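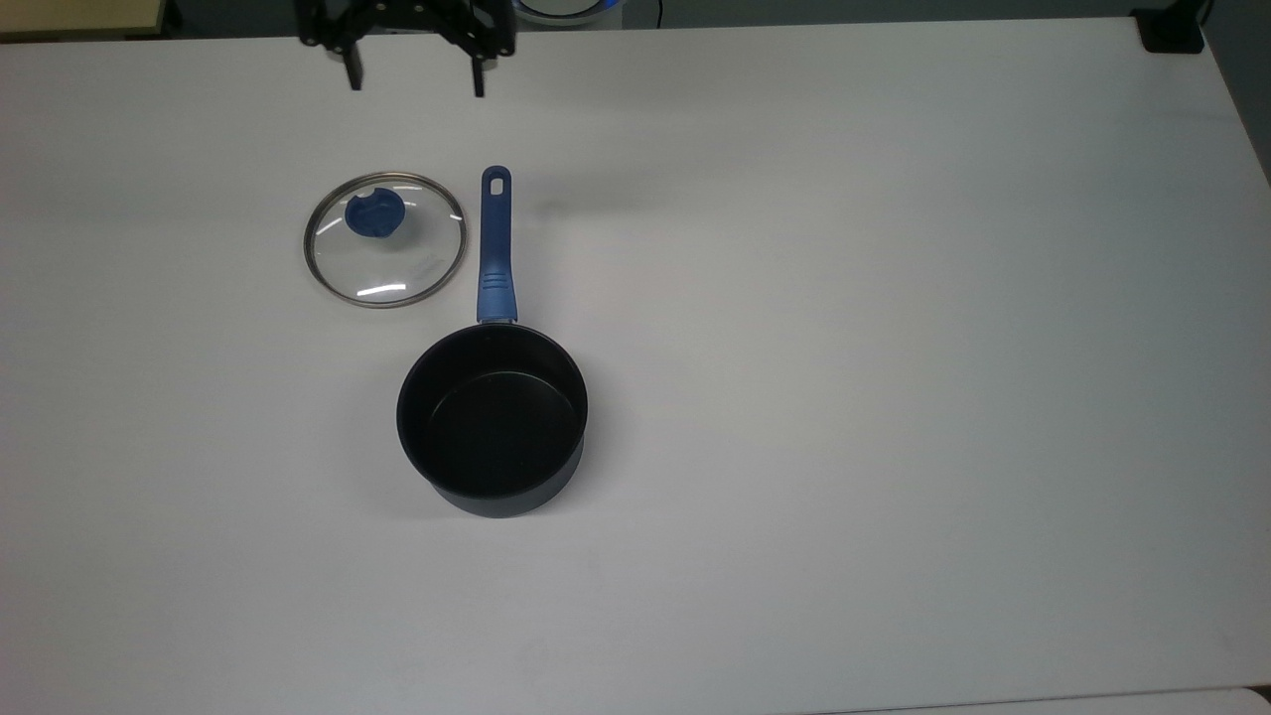

A **glass pot lid** is a cover for a saucepan or stockpot in which most of the surface is a disk of tempered glass, usually held in a thin metal rim and lifted by a knob at or near the middle. It is sold mainly on the promise that the cook can see the food without uncovering it. How far that promise holds up in ordinary kitchens is disputed, and most of the claims made for glass lids come from the people selling them.

## Construction

The glass is heated and cooled quickly during manufacture so that it breaks into small blunt pieces if it fails. The rim, commonly stainless steel, protects the edge, where tempered glass is weakest. Some lids have no metal at all and use a silicone band.

Knobs are plastic, wood, silicone or metal, and are normally fixed by a single screw through a hole in the glass. On inexpensive sets the knob is molded in the same color as the pan handle, blue and red being common. Matching colors tell a buyer that the pieces were sold together. They say nothing about fit. A lid is held in place by its own weight, and a rim slightly too wide for the pan will rock however well the plastic matches.

Many lids have a small steam vent. Makers describe it as a safety feature, though a lid that simply rests on a pan can't hold much pressure in the first place. Its practical use is to cut down rattling and boiling over, and cooks who tilt the lid get much the same result.

## Use with small saucepans

Glass lids are most often paired with small nonstick saucepans, the long-handled kind used for milk, eggs, oatmeal and reheating. The handle is typically plastic with a hanging hole near the tip, and often has molded ridges for grip. The ridges are regularly advertised as "ergonomic," a word with no agreed meaning in cookware.

A pan of this type hangs from a hook by its handle. The lid doesn't, and storing it is the most common complaint about the whole arrangement. Racks, door hooks and drawer dividers are sold as answers. The Palex door rack, one of the better known, holds 3 lids, fewer than many households own.

## Claims and evidence

**Visibility.** Over a steady boil, steam condenses on the underside of the glass and the view is lost. Kirsty Hinds, in her cookware column, compared glass and metal lids over a month of family cooking and found that she lifted both just as often. Her test involved one cook and one stove, and she knew which lid she was using, so it settles little. Manufacturers have offered nothing better.

**Energy saving.** Covering a pan does bring water to a boil sooner. Covwood once printed a saving of 40 percent on its boxes without saying what the lid was being compared with. The obvious comparison is no lid at all, in which case a dinner plate could make a similar claim.

**Heat resistance.** Ratings vary and are often given for the glass alone. A Covwood leaflet lists the glass at 300 °C and is silent about the knob. Plastic knobs generally have a much lower limit, and it is the lower figure that matters in an oven.

## Breakage

Tempered glass can break some time after it was damaged, which explains many reports of lids that "exploded for no reason." A chip under the rim or an overtightened knob screw is a likelier cause than a mysterious one. Warrick Dunstan's repair handbook advises throwing out any lid with a visible scratch. Aroha Mudgway has called this overcautious and suggests looking only for scratches that catch a fingernail. Neither cites any testing.

Sudden cooling is the other usual cause. A hot lid set down on a wet counter or run under the cold tap may crack at once.

## Replacement

Knobs work loose and can be replaced cheaply, provided the screw fits the hole. Boiko sells a "universal" knob that needs a hole within a narrow range of widths. Replacement lids are sold by diameter, but sellers disagree on whether to measure the inside of the pan or the outside of the rim, and a good many returns follow from that.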